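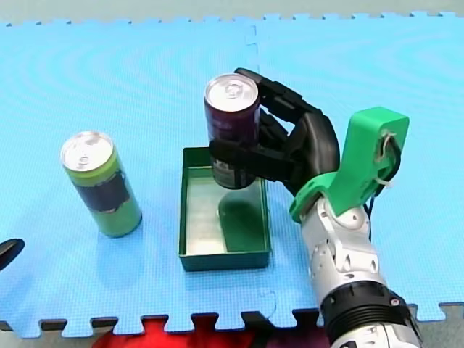 Figure 8.1 A green beverage can with a ring-pull lid.

Chapter 8
Packaging and the Cost of Getting Goods to the Buyer

When you buy a drink from a store cooler, part of the price pays for the drink and part pays for whatever holds it. For many low-priced goods the second part is larger than students expect. This chapter looks at how firms choose packaging, how they record what it costs, and how that cost reaches the buyer.

We will follow one small company, Plostameo, through most of the chapter. Plostameo sells iced tea and fruit drinks to grocery stores and school cafeterias. Its founder, Kirsty Ellwood, began with glass bottles, which she bought by the case from a local supplier. Breakage was high, and every case was heavy to ship. In its third year the company moved to cans.

Primary, Secondary, and Transport Packaging

Packaging is usually sorted by how close it is to the product. Primary packaging touches the product itself. Secondary packaging groups several units together, such as a paperboard carton. Transport packaging protects the goods between the plant and the store. For a canned drink, the primary package includes the body, the lid, and the opening tab. In Figure 8.1 the lid is silver and the body is yellow-green with a dark band around the middle. 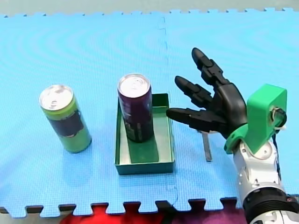 Fixed costs and variable costs behave differently when a firm changes its package. A new label design is a fixed cost, paid once whether the firm fills one can or a million. The metal in each can is a variable cost. A tall, slim can like this green one also takes up shelf space differently from a short, wide can of the same volume, and a store may care about that more than the maker does. Plostameo's buyer, Jaxon Lachance, had to weigh all of these before signing a supply contract.

His first order was for 385 cases. The supplier, Birkalum, offered a discount of up to 15 percent on larger orders, but Plostameo had no room to store more. Unused cans tie up cash as well as floor space. 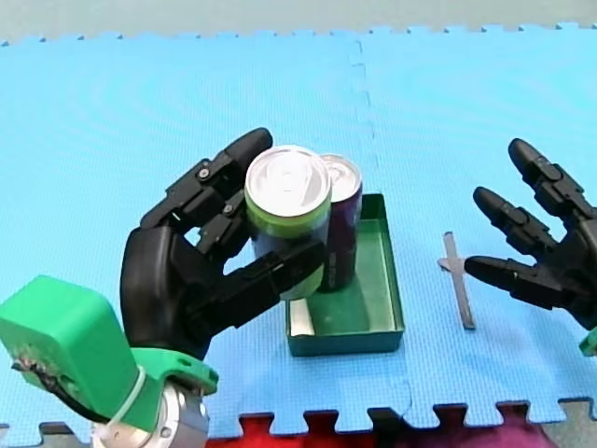 Storage is an example of a carrying cost, a term you met in Chapter 5. Rent, insurance, and damage all belong under this heading. Lachance listed each of them on a single sheet and compared the total with the discount he had been offered. The discount was smaller, so he kept to the original order. Section 8.2 works through his figures line by line.

Key terms: primary packaging, secondary packaging, transport packaging, fixed cost, variable cost, carrying cost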